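Columns > Home Life > Laundry

In defence of folding slowly
Last updated: August 2022

I have been told, more than once and always kindly, that I make too much of the washing. My friend Setareh Daneshvar shakes hers, drops it in a drawer and gets on with her evening, and I dare say she has read more novels than I have as a result. But I do love a sleeve or a trouser leg laid out flat, pressed down with the palm and turned in on itself until the end comes out square.
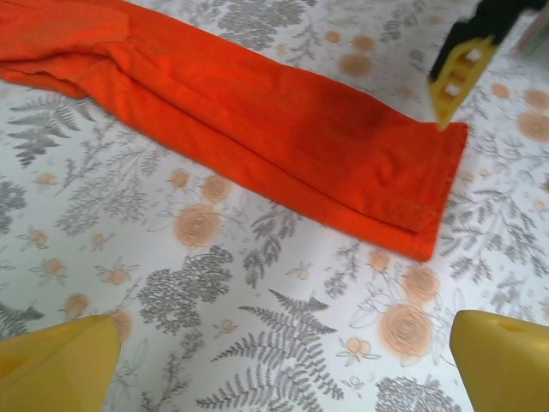 My grandmother folded on the bed, talking the whole time, and I think that is where I got the idea that it was a sociable sort of job – one for the hands, with the rest of you left free to chat or grumble or hum.

I would also put in a word for the basket. A plain plastic one with holes in its sides will do, and it needn't look tidy. Let the white things hang over the rim if they like.

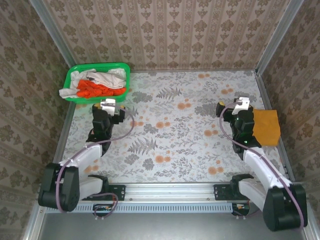 OPINION

What I can't warm to is the notion that clean clothes must be dealt with at once. We lived in Clulton for two years, and all one February I kept a heap going from one end of the month to the other, taking a piece or two whenever the kettle was on. I was perfectly happy, and so was the heap.

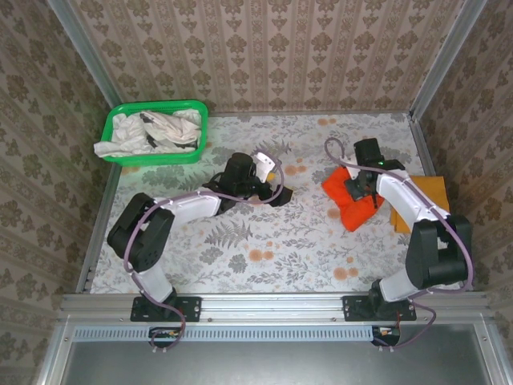 Does it matter where you fold?
Anywhere flat and clean will serve, though I like a patterned cloth underneath, something with ferns or roses to look at while I work.

Related
Jeferson Medeiros on ironing to the radio
The airing cupboard at Nenona
Letters: your views on odd socks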